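Perero Countertop Dish Rack, Dark Gray Wire

From Savolainen Kitchen & Table. Plate racks and drainers.

Finish: dark gray, matte
Style: open wire, rounded corners, upright plate slots
Holds: up to 15 plates
Assembly: none
In stock, ships from our Tumer Street store

We sell a lot of dish racks and I've brought most of them home at one time or another, and the Perero is the one that stayed on my own counter. I love this little rack! It does one job, it does it well, and it takes up so little visual space that you can leave it out all day without feeling like the kitchen is half finished.

The whole thing is wire. There's a rectangular outer frame with soft rounded corners and then a row of zigzag dividers running across the inside, and those zigzags are the clever bit. Straight pegs hold a plate at two points and let it lean wherever it wants. With the zigzag, a plate drops into the bend and stays put, so a big dinner plate and a thin little saucer can stand side by side and neither one goes sliding when you pull the other out. It took me maybe two evenings of dishes to stop going back to my old rack.

Because it's open all the way through, you see your counter through it. On marble I think it's especially pretty, with the gray in the stone picking up the gray in the wire, but it looks just as good on butcher block (I've got one of those at my mother's place). 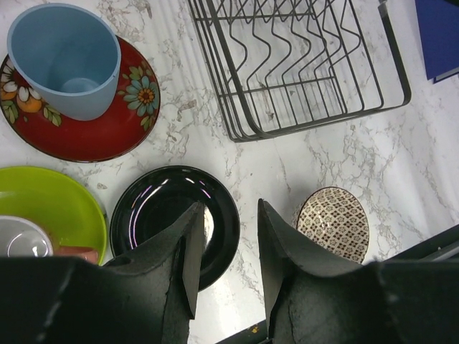
Now, mixed dishes. Most of us don't own a matching set of anything anymore. My cupboard has painted plates, solid bright ones, a black one from who knows where, plastic cups for the kids and bowls that came one at a time from flea markets. A rack with narrow slots is miserable with a collection like that. The Perero is happy with nearly all of it. Flat plates go in first, from the back forward, then anything with a raised rim, and give those an extra space so the rims don't knock together. Small bowls will sit at an angle across two dividers. Wide, deep pasta bowls are the one thing I'd dry somewhere else, they take up so many slots that you lose the point of the rack.

Cups are worth a word too. There are no cup hooks or side pegs. A light plastic tumbler can go upside down over a divider bend and it will stay there fine, but for heavy mugs and anything with a stem I lay a folded towel next to the rack and use that. Some customers have asked if the Banitlow cup rail fits on the side. It doesn't, the wire is a different thickness, and please don't force it because you'll scratch the coating.

It also makes a very good storage rack. Eino Ojala in our shop keeps his inside a lower cabinet with the plates standing up in it like records, and he swears he hasn't chipped a plate since. Stacked plates always mean lifting five to get at the one on the bottom. Standing up, you just take the one you want. If you're going to use it this way, measure the height of your shelf with your tallest plate standing on it, and leave a little room above for your hand.

What to know before you order

There's no drip tray in the box. Put the rack beside the sink on a mat or a towel, or on the drainboard if you have one. If your counter is natural stone I'd really encourage a mat, and wipe up underneath at the end of the night.

The dividers are fixed. You can't fold them down or take them out.

It isn't made for pots and pans. A small saucepan lid is no trouble at all, a cast iron skillet is a no.

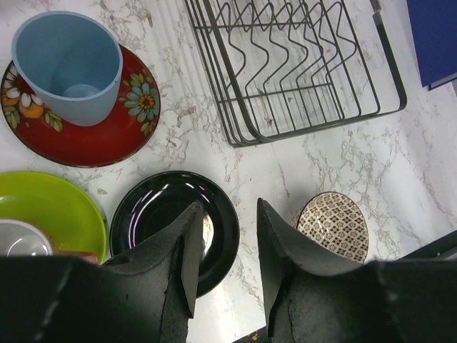
Cleaning is quick. Warm water, dish soap, a soft brush for the bends in the wire where crumbs like to hide. I do mine every couple of weeks while the sink is full anyway. If you have hard water you'll start to see white marks on the dark finish, and those come off with white vinegar and water, half and half. Leave it on for 20 minutes, rinse well, dry with a cloth. Skip steel wool and scouring powder, and don't put the rack in the dishwasher.

From our customers

"Bought one in February for a tiny rental kitchen and went back for a second to keep in the cupboard. My plates are all different sizes and they all stand up in it." Prodromos Balaskas

"Lighter than I expected, which I like, I can move it with one hand when I need the counter for dough. Wish it came with a tray."

"Good rack. The dark color hides a lot."

Shipping and returns

Shipping is free on orders over $50. The rack comes in one piece in a flat carton, so there's nothing to put together, just peel off the paper sleeve and give it a rinse. If a wire is bent when you open the box, send us a picture and we'll mail a new one. Unused racks can come back within 15 days.

Goes well with: Savolainen cotton drying mat, Savolainen bottle brush, Banitlow sink caddy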